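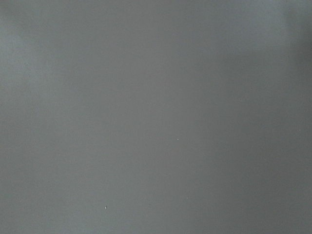
Superficie gris, de cerca.

La carrera popular de Hudmont estrena distancia para quienes nunca han corrido

La organización de la carrera popular de Hudmont ha anunciado que la edición de mayo tendrá una prueba nueva de 3 kilómetros, pensada para personas que no han corrido desde que las obligaban en el colegio. Se llamará Vuelta Jekik, por el barrio que atraviesa, y no habrá cronómetro en la meta. Habrá, eso sí, naranjas.

Las inscripciones se abrieron el viernes, 13 de febrero de 2026, a las ocho de la mañana. A última hora del día ya había 336 apuntados a la distancia corta, más de los que suelen presentarse a la media maratón, asunto que en el club Yang se ha encajado con deportividad y algún suspiro.

«Llevamos años recibiendo correos de gente que pregunta si se puede ir andando», explica Ditte Norðdahl, directora de la prueba. «La respuesta era que sí, pero que a las dos horas abríamos el tráfico. Era una forma poco acogedora de decirlo.»

El año pasado se inscribieron 3572 personas en el conjunto de las pruebas y cruzaron la meta 3311. De las restantes, la organización sabe que unas cuantas se quedaron en la cama, que otras abandonaron en la cuesta del depósito y que un grupo de compañeros de oficina se desvió a desayunar a la altura del segundo avituallamiento y dio la jornada por cumplida. Este último caso consta en el informe oficial con el epígrafe «otros».

La cuesta del depósito no forma parte de la Vuelta Jekik. Sigue, en cambio, en las demás distancias, pese a las peticiones de retirarla, que llegan puntuales cada mes de mayo y se olvidan en junio.

Para los principiantes habrá entrenamientos gratuitos los martes y los jueves por la tarde en la pista municipal. Los dirigirá la fisioterapeuta Sun-ja Wi, que propone alternar un minuto de trote con dos de paseo y subir la dosis con calma. Su consejo para las primeras semanas es correr a una velocidad que permita quejarse en voz alta con frases completas. «Si solo salen monosílabos, hay que bajar el ritmo», dice. También recomienda que quien tenga dudas sobre su salud pase antes por el médico y deje para más adelante la compra de un reloj que le felicite por subir escaleras.

La camiseta conmemorativa cambiará de color tras la experiencia del año pasado, cuando el amarillo elegido coincidió con el del personal de aparcamiento y varios corredores acabaron dando indicaciones. Los vasos reutilizables los pondrá la empresa local Plasto y habrá que devolverlos.

La inscripción en la Vuelta Jekik puede hacerse en la web de la carrera o en la conserjería del polideportivo, en horario de mañana. Los menores de catorce años necesitan autorización. Los perros pueden participar con correa y sin dorsal.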